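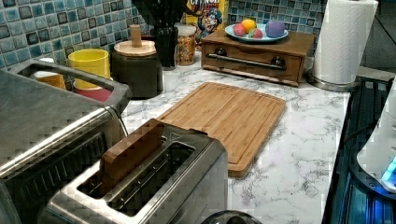

Toaster and countertop oven side by side, how much room between them?

Posted by Manju Sandhu, August 20, 2022

We moved into a rental with one usable stretch of counter and everything that gets warm has ended up on it. The two-slot toaster sits right next to a big stainless countertop oven. Behind them against the tile I keep the utensil holder, a canister with a wooden lid, a glass jar and whatever cereal box is open. The oven cord comes off the back right corner and runs down to the counter near the toaster.

My husband says it's fine. My mother says I should never have the two next to each other. I would like to know:

Is it okay for the toaster to stay there if I never run both at once?
Does the cord need to be moved?
Should the cereal live somewhere else?

The counter is marble patterned but I don't know what it's made of. The landlord's paperwork only says "Clurell white," which I assume is a color name. There is a cabinet overhead, 51 inches from the floor if that matters.

4 people found this thread useful

Kamran Dehghan

Look in the booklet for the oven first. It will give a clearance for the sides, back and top, and that number beats anything you read here. Mine asks for more at the back than at the sides. If you don't have the booklet, most makers have it online under the model number, which is on a plate on the back or underneath.

On your list:

Not running both at once is a good habit anyway. Two heating appliances on one kitchen circuit will often trip the breaker. But the oven keeps giving off heat for a while after you turn it off, so I would still leave a gap.

Yes, move the cord. It should not touch the side of the toaster or the oven. Route it behind, and don't let it lie across the toaster slots.

Move the cereal. Cardboard should not be near a toaster, and the jar will do better in a cooler spot too. If the utensils are plastic or wood I would slide that holder down the counter as well.

Also check the cabinet. Measure from the top of the toaster to the underside, and pull the toaster out to the front of the counter when you use it. Then unplug it and push it back when it's cool.

Agustina Espinoza

had mine like that for years never a problem. just clean the crumbs out

Pouran Tehrani

Agree with Kamran about the booklet. I'd add that you should find out what the counter is before you worry about the rest. Laminate can scorch or lift at a seam. Stone is more forgiving, but I still put a heat-safe board under my oven. I bought one from Flokico in March and it has held up well.

If space is the real trouble, I keep my toaster in a lower cabinet and take it out in the morning. Let it cool completely before it goes back in.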